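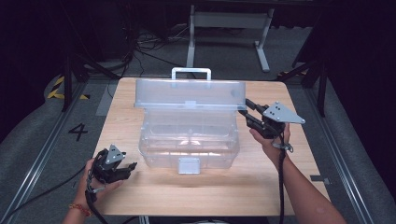
Page last changed: August, after complaints about the bus times

Out and About: the Plostley furniture works open day
By the outings page, Brallell Newsletter

The bus to Nullundale leaves from outside the Brallell chemist and takes the scenic way, by which I mean it goes to the tip first. It is only 14 kilometres. We were given plenty of time to admire them, and a chance to hear from the back seat how much quicker it would have been to drive.

Plostley has been making tables in Nullundale for almost 100 years and opens its doors to the public once a year, in winter, when the works are at their coldest and the public can be counted on to buy soup. The doors in question are the big sliding ones on the creek side. The signs direct you to the small ones on the road side, which were locked. A fair crowd had built up there by the time someone thought to walk around the building.

You are put into a group and given a sticker. Our group was green. The green group was supposed to start in the timber yard, but the yellow group had already got in there and was asking about fence posts, so we were sent to the finishing room and did the whole tour backwards. I can recommend it. You begin with a table and end with a tree, and all the way through you are told about mistakes that you've already seen fixed.

The finishing room is kept warm for the sake of the oil, and the green group was in no hurry to leave it. Plostley puts three coats of oil on a dining table and rubs back between each. The guide was firm that there was no varnish on the premises. A man in our group said he'd varnished his own table in the garage and it had come up beautifully. The guide said she was sure it had. You could have rested a cup on the silence, though you would have needed a coaster, and on the subject of coasters Plostley is firmer still. They sell them at the door.

We spent a good while on how to look at a table top, which I had thought I knew how to do. The straight lines are dull but well behaved. The loops and ovals come from the way the board was cut through the growth rings, and people will pay more for them and then put a tablecloth over the lot. Boards for a top are laid out on the floor and shuffled about until the person doing the shuffling is happy. This can take all morning. There is one fellow they no longer allow to do it alone because he is never happy.
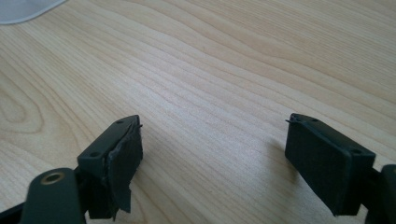
Looking at the grain. Light timber, curved figure at left.

From there it was through to the machine shop, where the machines had been turned off for our safety and we were invited to imagine the noise. I did my best. The thicknesser is the size of a small ute and came second-hand from a joinery that went broke, and it is spoken of with more affection than most of the staff. A notice beside it says NOT A SHELF. There was a thermos on it.

The one machine running was a little lathe, set up in the corner for the children to see, and the children were held back from it by a rope and by several large men who had got there first. It was turning chair spindles. Each spindle takes a few minutes, and the turner makes a spare for every chair, on the theory that somebody's brother-in-law will lean back at Christmas. The offcuts were free if you brought your own bag. I have a bag of offcuts now. I don't know what they're for.

Drying is where the tour slows down, as I suppose it ought to. Timber sits in racks in the open for a year or more before it goes anywhere near the kiln, and the kiln itself is a shed with a heater, a fan and a clipboard. We each had a go with the moisture meter. You press two pins into the board and read off the number, and then the guide tells you whether to be pleased. One of our party tried it on his own walking stick and was told to leave it near a window.

The order book was out on a stand in the passage, the old one, with the ink gone brown. Order number 1183 is for a table for the Rweyemamu Hall, "to seat the whole supper if possible." It evidently wasn't possible, as the next line down is a second table. Both are still in the hall and on open day you can walk across the road and see them, under the tea urn and the second-hand books. One has a slight lean. The hall says it's the table and Plostley says it's the floor, and I gather the matter comes up annually. I put a pencil down on it and the pencil rolled, but it rolled on the other table as well, so make of that what you like.

Lunch was soup (pumpkin, or the other one) in the packing bay. The queue took us 30 minutes and went past the seconds, and I suspect whoever laid out the packing bay knew exactly what they were doing. By the time I had a bowl in my hand I had also agreed to a bread board with a knot in it. The knot is apparently a feature at markets and a fault in the shop. Mine was priced as a fault, so I was happy.

We finished in the timber yard, yellow having moved on, with a log. It was a good log. It had been painted on the ends to stop it splitting and it had split anyway.

Some notes for anyone going next year. Wear boots, as the yard is mud from the gate to the racks. Go to the creek side. Entry is by gold coin and the bloke with the tin can't give change. The toilets are at the hall, up four steps with a rail on the wrong side. Dogs are welcome in the yard but not in finishing, where one of them lay down on a wet bench top some years back and the bench was never the same.

The last bus home leaves the hall at half past three, and not at ten to four as this page previously said. Sorry to those who waited. The pub does a reasonable schnitzel.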